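Notes from the kitchen end

I promised last time I'd write up the condiment swap, and then the boiler went and I didn't, so you're getting it now with the tomato glut bolted on the front. Sorry to the three of you who emailed!

So, tomatoes. We ended up with 40 kilos from the Tenbridge allotments, most of them split, a few of them frankly furry, and all of them needing to be dealt with by teatime. Trinh Đinh took charge (thank goodness) and had us making ketchup. I had never made ketchup in my life. I'd always thought of it as something that simply arrives in bottles, like ink.

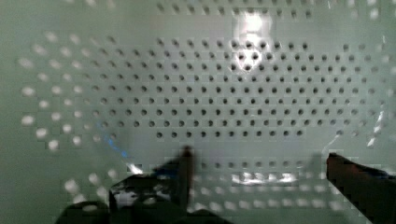 The thing I hadn't bargained for was how far it boils down. You start with a pan you can hardly lift and four hours later you're scraping at the bottom with a spatula wondering where it all went. We got 52 bottles in the end, and Trinh says we'd have had more if I'd stopped tasting it. Her mix has star anise, a bit of fish sauce and a good slug of cider vinegar, and it's darker and sharper than the shop sort. My son says it's "not proper". He's had it on everything since, including a crumpet.

If you want to try it at home, go for two kilos of tomatoes, 350 ml of vinegar, an onion, and less sugar than you think, then add more at the end if your face goes funny. Sieve it while it's hot. I let mine cool the first time and it was like pushing a duvet through a letterbox.

The swap itself was lovely and a bit chaotic. Lợi Nông brought a pickled mustard green thing that went in ten minutes flat, and somebody left a jar with no label that I'm still slightly afraid of. Please, please label your jars. Name, what's in it, and the month you made it. A bit of masking tape will do, it doesn't need to be pretty.
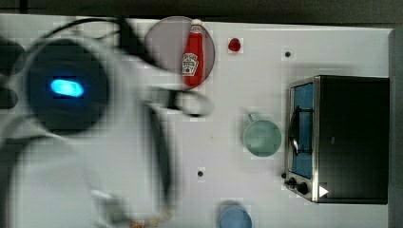
How long does home-made ketchup keep once it's opened?

Trinh's rule is a month in the fridge, with a clean spoon every time, and it goes in the bin if it smells fizzy or grows anything at all. Unopened bottles from our batch should live in the fridge as well, as we didn't process them for the cupboard.

A few odds and ends. I still have two preserving pans and a funnel under my stairs that belong to somebody. The next swap is in December and we're thinking chutneys and anything that goes with cold meat, though if you turn up with jam you won't be sent home. Bring empties too, with lids that fit them, as we're down to the odd-shaped ones at the back of the shelf. And Lợi has said he'll write out the mustard greens recipe for the next newsletter, so I'm putting that in print where he can't wriggle out of it!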